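Nous utilisons des cookies pour mesurer l'audience. Accepter | Refuser

Hockey Lovier : vos questions sur la saison
Mai 2024 -- par la rédaction du club

Faut-il savoir patiner pour s'inscrire ?
Pas du tout ! On apprend ensemble, tranquillement, et les plus anciens se souviennent très bien de leurs premières chutes (moi la première).

Combien coûte la licence ?
Elle est à 142 euros, et nous demandons en plus un chèque de caution de 100 euros pour le prêt de l'équipement.

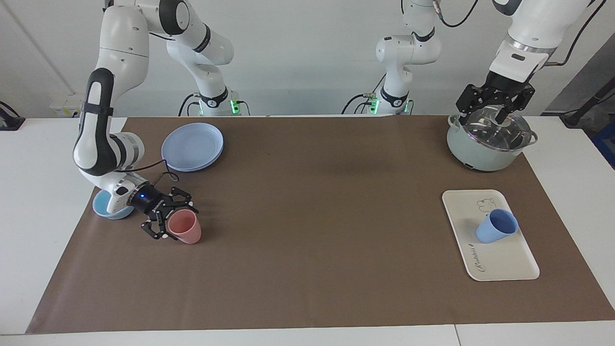

Quand reprennent les entraînements ?
Fin août, à la patinoire Quiroga. Venez 15 minutes en avance, le temps de lacer tout ça -- c'est plus long qu'on ne croit !

Peut-on essayer avant de s'engager ?
Bien sûr, les 2 premières séances sont offertes.

À lire aussi
Tournoi de Clonadis : les résultats
Déplacement à Jirulden : covoiturage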